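Why I Stopped Saving Things for the Yard Sale

Mon 22 July

Well, the Crenshaw Street yard sale is done for another year and I am writing this with my feet in a dishpan of cold water. I have been on those feet since five in the morning on Saturday and they have not forgiven me yet.

A few of you asked in the comments last time how I get ready for it, and whether it's worth the bother. The second question is easier. Yes, it is, but not for the reason I used to think, and I'll get to that. The first question takes a little longer.

For years I had what I called the sale closet. It's the one under the stairs, next to the water heater, and anything I didn't want but couldn't quite toss went in there. Lamps. A fondue set (two fondue sets, if we're counting, and I guess I am). The bread machine my sister gave me when everyone was giving each other bread machines. By the time summer came around I could barely get the door shut, and then I would spend a whole miserable week dragging it all out, wiping it all down and arguing with myself about every single thing.

Last October I had to get in there in a hurry because the water heater was making a sound like a goose. The repair man stood in my hallway while I handed out bags and boxes one after another, and I was so embarrassed I offered him a fondue set. He said no thank you, ma'am. I don't blame him.

So that was the end of the closet. What I do now is keep one box, just one, by the back door. When it's full it goes somewhere. It might be the thrift store in Fivosbridge, it might be a neighbor, and if it fills up in June or July it might be the sale. I don't let it sit there for months and I don't start a second box. I have started a second box twice and both times it ended in tears.

The big surprise was how little I had to sell this year. I had one folding table's worth, plus a rack of coats, plus the exercise bike. The exercise bike has now been to four yard sales. I think of it as part of the family.

Pricing is where I used to go wrong. I'd look at a thing and remember what I paid for it, and then I'd knock off a bit and write that on a sticker, and then I'd be hurt all day long when people put it back down. My neighbor Clyde Pruitt set me straight. Clyde has been doing the sale since before I moved in, and he only uses three prices: a quarter, a dollar and five dollars. If it's worth more than five dollars he says it shouldn't be sitting on a driveway. I went a little higher on the coats, but otherwise I did it his way and my goodness, what a difference! No stickers to speak of. No haggling over fifty cents with a man in a very nice car.

Clyde also starts a pot of coffee at four-thirty and sells it for a quarter a cup, and I'm fairly sure he makes more on that than on anything else he puts out.

Toys are their own subject. If you have toys, put them out front and put them at kid height if you can. A child who has found something to play with will hold a parent in place for a good long while, and that parent will start looking at your coats. Play kitchen things are the best of all. I've never had any left by noon. My own two are long grown, but my daughter went through a stretch of several years when she served me lunch every afternoon, and lunch was always a plastic pea on a saucer, and I was always expected to ask for seconds.
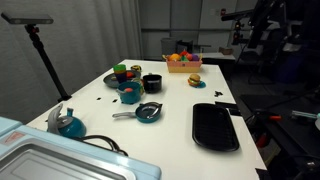

Little pots, pans and a teal teapot. I would have bought the lot!

I do have some rules about toys, mostly learned the hard way. Wash them in the sink with dish soap the night before and let them dry on a towel. Keep the sets together in a clear bag, or you will find the cups went to one family and the saucers to another and there's no putting it right. And if you're not sure a thing has all its pieces, say so. I sold a marble run one year to a lovely young dad and realized at supper that half of it was still under the couch. I think about that man more than I should.

Puzzles, I have given up on. I know how this sounds, but I put together a 1,000 piece puzzle of a covered bridge last winter purely to see whether I could sell it with a clear conscience, and it had 999. I did it over again in case I'd miscounted the gap. It was the same gap. That one went in the recycling, and it was most of February.

Now, the day itself. We had 14 houses signed up this year, which is up from 10 last summer, and the weather was kind to us until lunchtime. The early birds were out with flashlights. There's a couple who come every single year in a green van and want to know if you have any old fishing reels, and every year I say no, and every year they look at me as if I might be holding out. By eight the street was full of strollers and wagons and dogs, and somebody's beagle ate an entire bag of kettle corn right in front of the child who was holding it.

The new people at the corner, the Sikovs, had never done a yard sale before and they'd put out what looked like their whole house. I went over to say hello and came home with a cake stand. I know, I know. But it's the heavy pressed glass kind with a foot, it was a dollar, and I'd broken mine at Easter. I'm counting it as a replacement and it never went near the box.

I also bought a Bustitz hand mixer for my son, who says he doesn't need one, and who has been borrowing mine since he moved out.

Takings, for the curious: 52 dollars, most of it in ones and quarters, and a button. That isn't much for a day in the sun. I used to make a good bit more when the closet was in full swing, and I used to feel pretty sour about it anyway, what with the week of sorting beforehand and the week of looking at the leftovers afterwards. This year I was packed up by one o'clock. I carried the table in by myself, put what was left in the car (not the bike) and had it dropped off before the thrift store closed. Then I came home and sat on the porch with a sandwich, and it rained like anything, and I didn't have a single thing out in it.

What I like about the sale these days is mainly the sitting. You set up your chair at the end of the driveway and the whole street comes by. I found out who had a baby and who had a knee done. I found out the Sikovs have a grandmother living with them who grows tomatoes in coffee cans and would like someone to talk tomatoes with, so I'm going over on Thursday with some of my basil. I learned that Clyde is thinking of selling the boat, but then Clyde is always thinking of selling the boat.

A couple of small things before I dry my feet off. Bring your change in a fanny pack and not a cash box, and get more quarters than you think. Put a tablecloth on the table, one that reaches the ground, and keep your empty boxes and your lunch under there. Bring a hat. If someone asks whether you'd take less, and you would, say yes and smile and let them carry it off.

And if any of you in the area are looking for an exercise bike, it's clean, it works, the seat's a bit squeaky. I could even run it over to you. Just leave me a comment.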